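Last updated in March. I keep getting the same questions about cleaning up secondhand appliances, so I finally put my answers in one place. I do this at the Kiltow shed on Cornmont Road (unit 2094, the door sticks, push hard), and my way is just my way. If yours works, keep doing it!

## Why do you put everything up on a table?

My back! I used to crouch on the concrete with my head inside things, and I paid for it all weekend. Anything I can lift safely goes up on the light wood table now. The inside ends up near my elbows, I can see into the corners, and a door has room to swing down over the edge. 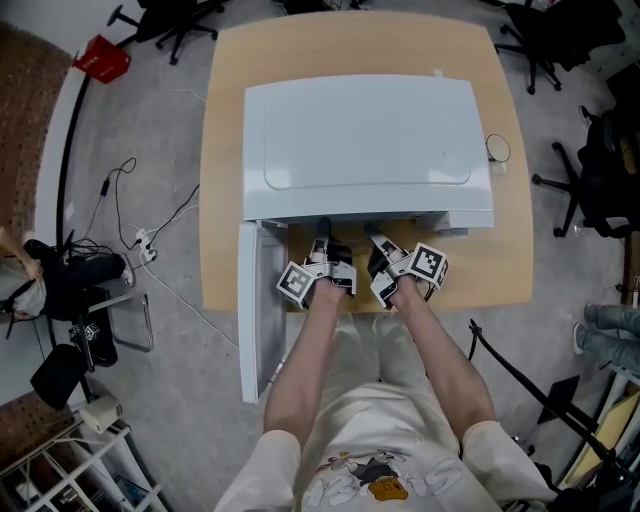
*The white one up on the table, door open.*

## How do you lift the heavy ones?

With a second person, always. Urho Savolainen and I take two sides each and shuffle. Close the door first and put a strip of tape across it - a door that flops open halfway up will catch you right in the shin. Anything I wouldn't want to carry up a flight of stairs stays on the floor.

## Does it have to be unplugged?

Yes. Yes, even if you're only wiping the outside. Pull the plug out of the power strip and lay it somewhere you can see it. Turning a knob to off doesn't count as unplugged, and neither does "I think Imelda did it."

## Where do you start?

Inside. Everyone wants to start with the top because it's flat and you get a nice result in a minute, but then you drip on it and do it over. My order goes:

1. Loose parts out and set aside
2. Inside walls, back to front
3. Door, both faces, and the seam where it meets the body
4. Outside, with the top last

I use a bowl of warm water with a little dish soap and 4 cloths. One wet, one wrung out, the other two dry. When the wet one goes gray I swap it out and change the water.

## Can you get scuffs off a white top?

Some of them. A paste of baking soda and water on a soft cloth takes off a lot of the faint marks, which are usually something else's color rubbed onto the plastic. If you can feel the mark with a fingernail it's a scratch and it's staying. Please don't go at it with the green side of the sponge, you'll trade one scuff for a big dull patch (I have done this, on a really pretty one, and I still think about it).

## What about knobs?

Check whether they pull off before you decide they don't. Lots of them come straight off with a gentle, even tug, and the ring of crud behind a knob is usually the worst spot on the whole machine. If it won't budge, leave it on and run an old toothbrush around the base. And if you do take them off, line them up in the order they came off! On the white one they aren't all the same size, and Chukwuemeka Ogundipe once spent a good part of an evening on a different machine wondering why nothing would seat properly.

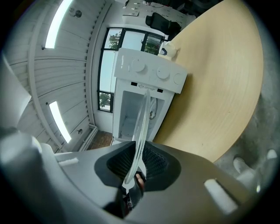
Little slots and vents I do with a dry brush first, then a barely damp cotton swab. No spray bottles near those, ever. Same goes for printed labels. Plain water, one light pass, then leave them alone, or you'll rub the lettering off and some poor person will be guessing at it later.

## How do you handle clear plastic pieces?

By the rim, and with more patience than I was born with. Clear plastic shows every scratch, so I rinse the grit off before a cloth goes anywhere near it. Lukewarm water, too. I stand the pieces on edge to dry - they get water spots if you lay them flat.

## It smells. Now what?

Leave the door open overnight. I mean it, try that before you buy anything. If it still smells in the morning, put a small dish of baking soda inside and give it two more days. Damilola Oyewole swears by white vinegar and I've come around to it for walls and trays, but I keep it away from rubber seals.

## Do you keep the manuals?

If we get one, it goes in the blue folder marked Amadi (that was our old supplier, the folder just outlived them). No manual? Write down the model number before you call me, please.

## Can I bring mine in?

Sure, if two people can carry it from the car. Evenings after six are best. Ask for Nneka, that's me, and bring your own cloths if you've got any, we go through them like crazy.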